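Bolting, day length and the second bed

The lettuces in the second bed bolted again, so I have spent part of December going back through the notebook to find out what I did. The notebook is the problem. For the early summer sowings it gives variety and position but no sowing dates, which means half of what follows is reconstructed from seed packets and the water meter.

Bolting is the plant switching from making leaves to making a flower stem. In lettuce the two main triggers are long days and warm nights, and they add up. A plant that has had long days only may hold for weeks. Give the same plant a run of nights that stay warm and the stem starts to lengthen inside the heart well before anything shows from above. By the time the middle looks pointed the leaves already taste bitter, and cutting the top off does nothing useful.

The bed sits against the south wall of the old Wibisono workshop, put up in 1930 in dark brick. The brick is the reason I chose the spot for spring crops and the reason it fails in July. I put a cheap max/min thermometer at soil level by the wall and another in the open bed. Over 31 nights the wall bed had the higher minimum every time. The largest gap between them was 4 degrees, after a still, clear day. I did not log humidity and probably should have.

Variety matters as much as position. I grew two loose-leaf types from the Plikisell catalogue and a butterhead from saved seed that Zuleica Vasconcelos gave me. The saved seed held longest in the open bed and went first against the wall, which I can't explain. The loose-leaf types were more even. With those I pick outer leaves and leave the centre growing, so a late start to bolting costs less than it does with a hearting lettuce. 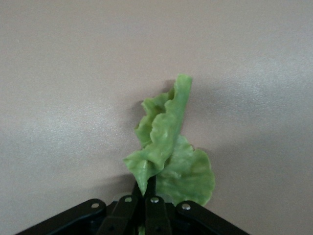

Curly green leaf, the loose-leaf sort.

Germination is a separate matter and I had been mixing the two up. Lettuce seed goes dormant in hot soil. Most varieties come up poorly once the top layer is above the mid-twenties, and the critical period is the first few hours after the seed takes up water. Sowing in the late afternoon puts that period into the coolest part of the night. I moved from morning sowing to five o'clock sowing halfway through the season and the rows filled in properly from then on. The trays on the shed floor at Zutstead did better still, being on concrete and out of the sun.

Water use for the whole plot came to 1424 litres by the meter, June to August. I can't split it by bed because there is one tap. The wall bed certainly took more than its share: it was dry to a finger's depth most evenings when the open bed was still damp.

Changes for next year. The wall bed gets lettuce until the end of May and then goes over to basil and dwarf beans. Summer lettuce moves to the north side of the bean frame, under the Hernach shade netting I bought for the brassicas and never put up. Sowings will be short rows every fortnight, evenings only. Zuleica wants her butterhead tried in both places again, with the sowing date written on the label in pencil, as marker pen had faded on most of mine by August.

I still need to order netting clips. The old ones have gone brittle.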